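Narrators wanted for a long, odd family novel

Posted May 8, 2021
By the producer at Lunia Audio

I run Lunia Audio out of a converted dentist's office in Jendbridge, and I'm looking for two narrators for our next unabridged audiobook. It's called The Kereama Letters, it runs to 148 chapters, and I have been trying to get it made for longer than I'd like to admit!

The story is told by a brother and sister who write to each other for most of their lives and agree on almost nothing. She stays home and runs the family ferry, he goes off to sea and comes back with opinions. I want one voice for each of them, and both of you will need to handle a big supporting cast (aunts, harbor pilots, one very long-winded minister). Full-on character voices aren't needed – just enough of a shift that I can tell who's talking when I'm doing the dishes.

You don't need a long list of credits. Two of my favorite readers came to me from community radio and had never recorded a book before. What I do need is somebody who can keep the same pace on a tired afternoon as on a fresh morning, and who reads ahead. Please read ahead. The minister's accent isn't mentioned until chapter 8 and he's been talking since chapter one. 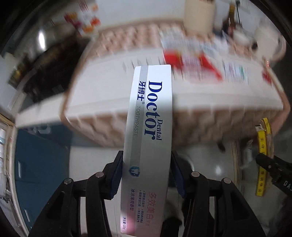 A toothpaste carton held upright in a gripper.

Recording starts in March and we'll go at an easy pace, with sessions in the mornings only. You can work in my booth in Jendbridge or in the one we rent over in Bistdale, which is a little bigger and has the better chair. Home recording is fine for pickups, but I'd like the main sessions done in person so we can stop and argue about commas. Pay is per finished hour, and I'll send you the rate along with the sample pages, before you record anything for me. If you get the part, we sign a contract before the first session.

To audition, send me one audio file, no longer than eight minutes, of you reading any fiction you like. Pick something with dialogue in it. No music, no effects, and don't clean up every breath – I'd like to hear how you really sound. Tell me which of the two parts you'd rather have, or say you'd be happy with either.

Mail it on a thumb drive to Lunia Audio, PO Box 2912, Jendbridge, and put your phone number and email on the envelope as well as inside it. I listen to everything myself, start to finish, and I'll write back either way.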